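Aus der Werkstatt: Wie unsere Greifzelle wieder gerade zupackt

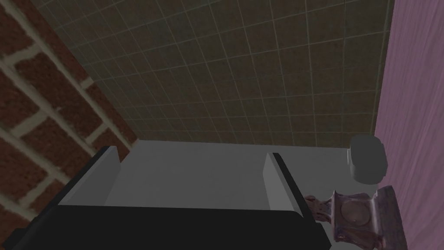
Liebe Leserinnen und Leser, die Zelle Fillgate hat uns seit Oktober ganz schön auf Trab gehalten, und weil so viele von Ihnen nachgefragt haben, erzählen wir heute ein wenig ausführlicher von der Pflege ihres Greifers. Angefangen hat alles mit Teilen, die beim Ablegen immer ein kleines bisschen verdreht lagen. Wir haben erst den Tisch verdächtigt, dann die Software von Landico — und am Ende war es schlicht der Nullpunkt der Finger. Seitdem richten wir jede Änderung zuerst in der Simulation ein, mit leerem Greifer und den beiden hellgrauen Innenflächen frei im Blick, dahinter die glatte graue Ablage vor der Fliesenwand. Erst wenn dort die Stellung stimmt, geht der Wert hinüber an die echte Zelle.

Dort kommt dann der gemütliche Teil: Beläge mit einem fusselfreien Tuch abwischen, die 4 Schrauben am Flansch nachziehen, Referenzfahrt, Parametersatz 2103 laden. Nach etwa 400 Zyklen schauen wir noch einmal nach, ob sich etwas gesetzt hat. Wer bei Broler im Haus vorbeikommt, darf gern dabei zusehen, am liebsten morgens ab 9 Uhr, da ist der Kaffee noch frisch! Die Ersatzbeläge für Honorato sind übrigens auch bestellt, die kommen als Nächstes an die Reihe.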